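Kategorie: Robotik / Tagungsbeiträge / Volltext

4.2 Ablauf der Vorführung am Besuchstag

Die Vorführung fand am 18.03.2022 in den Räumen der Firma Skolunov statt. Gezeigt wurde die zweiarmige Handhabung verschmutzter Behälter, gesteuert über die Ablaufschicht Woven. Die Besucher wurden in Gruppen von 12 Personen geführt; jede Gruppe sah 2 Durchgänge zu je 5 Minuten. Zwischen den Durchgängen wurden die Arme in die Ausgangsstellung zurückgefahren und die Greifer geöffnet.

Als Handhabungsobjekt diente ein dunkler Eimer mit unregelmäßigem, verkrustetem Rand (Abb. 3). Solche Ränder sind für die Greifplanung ungünstig - die Kontaktpunkte lassen sich nicht aus einem idealen Kreisprofil ableiten. Der Anflug erfolgt daher von beiden Seiten, wobei jeder Arm seine Greifpose unabhängig schätzt.
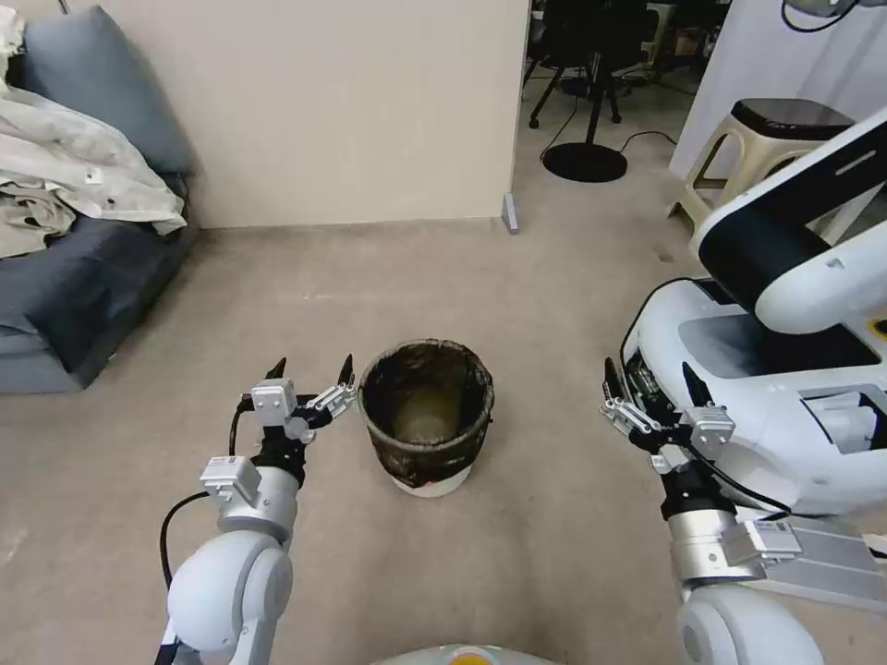 Abb. 3: Eimer auf dem Boden zwischen den beiden Armen, Greifer geöffnet.

Für die Abstimmung der beiden Schätzungen wurde das von Nørgaard vorgeschlagene Verfahren übernommen. Überschreitet die Abweichung der Greifhöhen 8 mm, wird der Anflug abgebrochen und neu geplant. Die Schwelle wurde vor dem Besuchstag im Labor Gudine festgelegt und während der Vorführung nicht verändert.

Rückfragen der Besucher betrafen vor allem die Greifkraft und das Verhalten bei anhaftenden Rückständen. Letzteres ist bislang nur qualitativ untersucht. Rückstände am Rand können sich unter Last lösen und den Reibwert während des Hebens ändern - eine Modellierung dieses Effekts steht aus. Die Ergebnisse der Durchgänge gehen nicht in die Auswertung nach Abschnitt 5 ein, da die Vorführbedingungen vom Versuchsprotokoll abwichen.

Verwandte Beiträge
Greifplanung an unregelmäßigen Rändern
Woven: Ablaufsteuerung für zweiarmige Systeme
Besuchstage als Erprobungsform in der Robotik

Diese Website verwendet Cookies. Mit der weiteren Nutzung stimmen Sie der Verwendung zu.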